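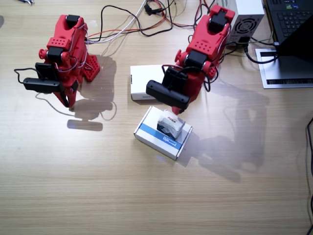
Chapter 8
Stacking and Packing Small Goods

Packing starts before anything goes into a carton. A packer first sorts the goods by size and decides which faces can carry weight. A flat box makes a good base, and a small cube-shaped box can rest on its lid, as the two white ones do on the tabletop at the start of this chapter. Larger boxes are set to one side until their place is known — moving them twice wastes time.

In this chapter you will plan a load for the Trevlow carton, which holds 60 small boxes in 2 layers. Section 8.1 covers base boxes. Section 8.2 follows an order of 130 items through the packing room at Pacheco.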